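首页 > 日记 > 四月 > 收拾屋子

上一篇 下一篇 归档 标签 留言 关于

四月,收衣服的一天

早上起晚了。闹钟响过两遍,按掉两遍,第三遍是隔壁装修的电钻。起来先烧水,水开了又忘了泡茶,等想起来壶都凉了。算了,喝白水。

今天的任务只有一个,把卧室那摊衣服弄完。拖了快一个礼拜。每天晚上把它们从床上挪到椅子上,每天早上再从椅子上挪回床上,我妈管这叫"搬家"。她昨晚打电话又问,衣服收了没有。我说收了。所以今天必须真的收。

先写下来顺序,不然又乱:

床先铺好。床不平,衣服就叠不平,这个我试过很多回了。换季的被套上礼拜就换了,浅色那床,白里透一点蓝,边上有一道细细的深色滚边。买的时候嫌它素,铺上倒顺眼。床尾那条灰米色的床旗本来想收起来,觉得像住宾馆,后来发现叠衣服往上面一摊正好,衣服上的毛啊线头啊不会沾到被子上,就留着了。小蕊来的时候笑我,说谁家自己睡觉还铺这个。铺!我就铺。

枕头三个。两个浅灰的是睡的,中间那个带格子花纹的小靠垫是摆的,晚上要扔到地上,早上要捡起来拍一拍再放回去。一年三百多天,天天捡。买它的时候没想过这个。床头也顺手擦了,软包的,横着一格一格的缝,灰全在缝里,吸尘器的扁嘴头进去刚好。擦之前和擦之后颜色差一截,吓我一跳,原来它本来是这个颜色(偏棕的灰,我一直以为就是灰)。

九点多开始弄衣服。洗衣机那边还有一缸,先不管它。

衣柜先腾地方。左边那格全是冬天的,羽绒服两件,厚毛衣,还有一条我以为丢了的围巾,在最里面,团成一个球。找了它一整个冬天!为了它还另买了一条。真空袋拿出来,抽气的那个小泵不知道放哪儿去了,翻了厨房抽屉,翻了鞋柜,最后在工具箱里。抽了5个袋子,胳膊酸。有一个漏气,抽完过十分钟又鼓起来了,像个面包。换了个袋子重新抽,还是那几件毛衣,还是那个泵,汗都出来了。
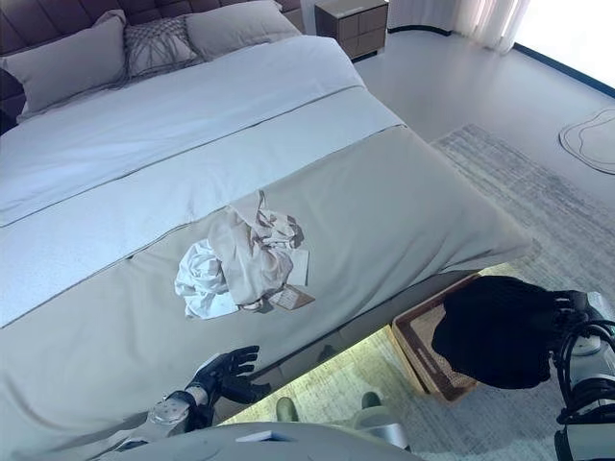 一、没剪吊牌的

床旗上那一堆,白的一件,米色的一件,揉在一起,旁边的小牌子看着像吊牌。一个小的棕粉色,一个浅色的小卡片。买了多久了我自己都不好意思写。白的是Plesness打折那次买的,当时说好了春天穿,春天是来了,它还在这儿皱着。米色的也是那次凑单,凑满减,差45块,站在手机前面算了半天,最后多花了一百多,为了省三十。我这个数学。

试了一下白的。肩膀还行,袖子长一点点,卷起来就好。米色的颜色显得人没睡醒,但是我今天确实没睡醒,不能怪衣服。想再等白天光好的时候试一次。决定白的留,米色的先留。写到这里知道自己又没下决心。

剪吊牌找剪刀,厨房那把剪过葱,不能用。指甲刀代替,咔嚓,线头飞到地毯里去了,趴在地上找了半天没找到。下回光脚踩到就知道在哪了。

牌子先别扔,放进床头柜的小铁盒,万一米色的最后还是要退。过没过退货的日子也不知道,晚上查。

二、要熨的

白的肯定要熨。水箱里的水不知道是什么时候的,倒了,换新的。熨斗底有一块黄印子,上回烫那条涤纶裤子留下的,拿旧毛巾蘸白醋擦,擦掉一半。先在旧枕套上走一遍再碰衣服,不然又得哭。

熨板支起来吱呀响,楼下大概以为我在搬柜子。熨了4件衬衫,一条裙子。领子先,然后袖口,然后前襟,后背最后。我每次都是最后发现前襟又压皱了。今天也是。

中间接了Faisal Mohmand一个电话,问Durrani那份表我改完没有。我说下午,他说下午几点,我说下午。一手拿手机一手拿熨斗,差点烫到自己。以后熨衣服手机放客厅。改表是五点交的,写在这里免得明天又觉得自己今天什么都没干。

三、叠的和挂的

T恤竖着叠,立在抽屉里,一眼能看见。学这个学了两年,每次坚持半个月就塌了。今天重新立,数了一下,T恤19件。常穿的就那几件,灰的,黑的,还有公司发的Workance那件(领口都松成荷叶边了,穿着睡觉最舒服,不许扔)。

毛衣不挂,肩膀会顶出两个包。衬衫挂,扣子扣第一颗和第三颗。裤子对折挂,衣架不够,楼下小店的衣架又涨了一块,忍着买了一把,塑料的,滑,裤子半夜自己掉下来。应该买植绒的。记一下:植绒的。

袜子。袜子不想写。单只的装了一个袋子,等它们的另一半回来。

四、送走的

一个大袋子,放门口。里面有那条紧得蹲不下去的牛仔裤,两件起球的开衫,一件前年生日收到的、颜色我真的不行的外套。外套拿出来又放进去,放进去又拿出来,最后还是进去了。对不起。送的人应该不看我日记吧。

袋子明天带下去。小区那个旧衣箱上次满得塞不进,要早点去。写大一点:明天!带下去!

五、洗衣机里那一缸

忘了。下午四点才想起来。闷在里面一股味道,重新洗一遍,这次倒了点Zatadura的那个洗衣液,味道太冲,阳台像开了花店。晾完天都暗了。浅色的在里面,深色的在外面,晾反了,晒不到太阳的是毛巾。懒得换。

晚饭是昨天的剩饭炒蛋。葱放多了。洗碗的时候想起来阳台的窗没关,去关,顺手把晾歪的毛巾扯直了。

给我妈打电话,说衣服收了。她说你昨天不是收了吗。

我说,今天又收了一遍。她也没再问,开始讲舅舅家的那个热水器,讲了半个小时,修的师傅来了两趟,第一趟没带零件,第二趟带错了零件。舅舅气得要换新的,舅妈不让。现在他们去我妈那里洗澡。我一边听一边把袜子袋塞回抽屉最里边,关不上,用膝盖顶的。

还欠着的:米色那件的退货期;地毯里的线头;植绒衣架;真空袋漏气的那个粘胶带试试;枕套还有一对没洗;冬天的靴子在门口挡路,擦了再收,鞋撑先找到在说。

十一点了,困。格子靠垫又扔地上了。

评论(6)

阿苔:米色那件送我吧我不嫌没睡醒

绿豆汤不加糖:真空袋漏气多半是封口那里夹了根线,拿干布抹一遍再合上试试,我家的也是这样,后来好了

阿苔:回复 绿豆汤不加糖:我家的是猫咬的,抹了没用

小蕊:我什么时候笑你了,我那是夸你讲究。还有围巾,你不是说被我借走没还吗???道歉!

半斤八两:熨斗黄印子用牙膏也行,关电放凉了再擦。别用钢丝球,我毁过一个

路过的阿姨:姑娘,植绒衣架别挂湿衣服,会掉色,我一件白衬衫肩膀上两道粉的,洗到现在也没洗掉

上一篇 下一篇 返回顶部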